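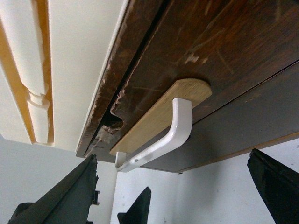
Wrist view during an underside approach: dark wooden panel, chipped lip, light strip and white bracket. Finger tips at the bottom.

Okach Underside
Perception and approach planning for wrist-camera manipulators

Okach Underside is a software package for arms that have to work below and behind things: shelf bottoms, table aprons, cabinet rails, old furniture in general. It takes the stream from a wrist-mounted camera, builds a local surface model, and returns approach poses that the arm controller can execute. It runs beside an existing motion stack and does not replace it.

Most grasp planners assume a top-down view and a floor or table plane at the bottom of the image. When the wrist is pitched up, the largest plane is overhead, the background is a wall or ceiling, and the fingers cover part of the lower image. Underside is written for that case.

We use this web site to store cookies that remember your language and region. By continuing to browse you accept our cookie policy. Accept | Settings

What it does

Plane and edge extraction. The overhead panel is fitted first. Raised lips, seams and edge bands are then fitted as separate line features with their own confidence values. A narrow dark gap between a lip and a panel is kept as a gap and is not closed by smoothing.

Damage handling. Splintered edges and missing material produce contours that a straight-edge model will bridge. Underside marks such segments as irregular and excludes them from contact by default. The operator can allow contact on an irregular segment, per segment, in the review pane. In the view at the top of this page, the notch near the low end of the lip is the kind of contour the setting applies to. Pale scratches and surface marks on a flat panel should stay with the panel. If they are being split off as edges, raise the texture threshold one step at a time.

Thin parts. Brackets, hooks and posts are tracked as swept curves. Glossy white paint against a light wall is a known weak case. The tracker holds a curve through a highlight for up to 18 image updates, after which the part is flagged as lost and a keep-out volume is left at its last position.

Self-masking. The fingers are removed from the surface model using the joint state and a finger mesh. Matte black fingers in a shadowed area mask cleanly only if the mesh matches what is fitted. Covers, pads and clips must be in the mesh. Run the mask check again after any finger change.

Background rejection. Walls, trim and moldings beyond the work piece can be kept as obstacles or dropped past a set range. The default is to keep them.

Modules

Zisance is the surface modeler. It is required.

Yilma is the approach planner. It takes a target feature and a list of allowed contact faces and returns ranked poses, each with a clearance figure for every finger. Poses that need the wrist camera to lose sight of the target in the last part of the move are ranked lower but not removed.

Cluvon is the review and logging tool. It shows the camera view with fitted features drawn over it, steps through a recorded approach, and exports a plain text log. It can be installed on a separate machine.

Specifications

Surface model update: 18 Hz on the reference computer
Working range from camera: 44 to 200 mm
Wrist pitch: up to 82 degrees above horizontal
Camera input: color, global or rolling shutter; depth optional
Interfaces: C++ and Python libraries, network service
Operating system: Linux, 64-bit

The near limit applies to a fixed-focus lens. Closer than this, features are held from the last good update and the planner switches to joint-space stepping. The pitch limit is a limit of the supplied calibration routine; poses above it are accepted with a warning.

Setup notes

Calibrate the camera to the wrist with the target board mounted overhead. A calibration taken looking down will load without error, but on arms with a flexible cable run the camera mount can settle differently when the wrist is inverted, and the offset shows up as a tilted panel plane.

Set exposure on the shadowed underside and let the background go bright. Auto exposure should be off during the approach. A brightly lit wall entering the view will otherwise darken the surface of interest at the moment it is needed.

Check the gravity vector in the configuration file before the first powered move. Surface labels (over, under, side) are assigned from it.

Changes in the August release

- Rounded strip ends are fitted as arcs. Earlier versions returned a short chain of segments.
- Small fasteners and screw holes can be used as reference points.
- Mask check reports each finger separately.
- Fixed: keep-out volumes were dropped when the planner was restarted but the modeler was not.

Licensing and evaluation

Licensed per controller. Cluvon may be installed on any number of review machines at no charge. Evaluation licenses include all modules and the full documentation. For integration questions and evaluation requests, contact Etenesh Gudeta, applications engineering, and state the arm model, camera, and finger type.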